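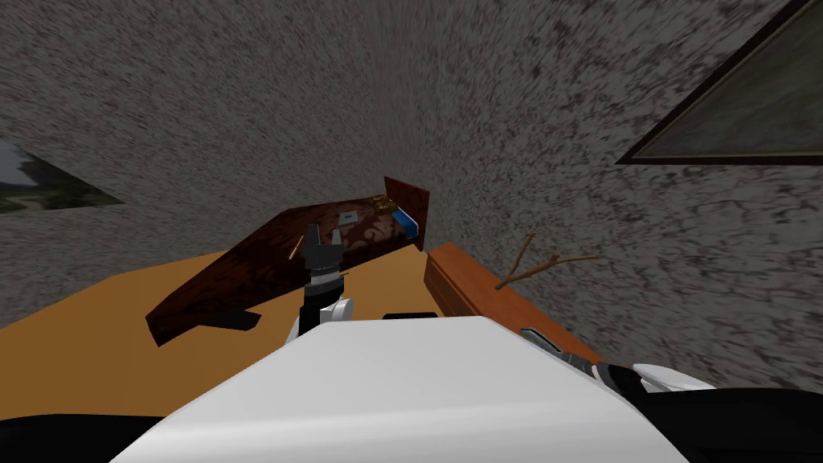
Sim gripper holds in the head view, slips in the log

I'm on a student team at Brovcombe building a manipulation task for the September round of our course. Simulated two-arm robot, physics at 1000 Hz, rendering decoupled. The left gripper has to hold a patterned box while the right arm works near a wooden plank.

The grasp looks fine from the head camera, but the log shows the box creeping relative to the fingertips. After 900 steps of holding still, the offset is 6 mm. Raising finger friction made almost no difference. We use the stock Drudis contact settings and a convex hull for the box.

Second problem: the right wrist camera sits so close to the gripper that the fingers take up the middle of every image.

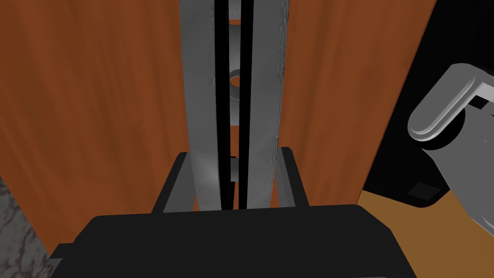 With the fingers this near each other, only a narrow slit is left to see through, and our pose estimator gets very little to match on. Should I move the camera or mask the fingers?

jitpraphai_lab

The creep is a solver problem. Soft contacts allow slow tangential drift under constant load whatever the friction coefficient is. Try these in order:

1. Raise the solver iteration count and tighten the tolerance.
2. Increase the ratio of friction impedance to normal impedance.
3. Give each fingertip pad several contact points. A single point will not resist torsion, and a long box held off its center of mass puts a torque on the grasp.
4. Check the box inertia. If it was computed from the visual mesh, it may be wrong.

Change one thing per run and log the offset each time. Don't weld the box to the gripper to get past it. Course scoring at Prarkport rejected that last year.

For the camera, mask first. The finger geometry is known, so you can render the mask from joint state.

torque_limit7

had the same slip, we just squeezed harder and it went away

wristcam_offset

Squeezing harder can hide drift, but past a certain force you get penetration and the box jumps on release. I would follow the list above.

On the camera, a mask keeps finger pixels out of the estimator but doesn't recover what is behind them. We moved ours outward along the wrist and tilted it 7 degrees toward the fingertips, then redid the extrinsics. If the rules fix the mount, estimate the pose before closing the fingers and propagate it from joint state afterward.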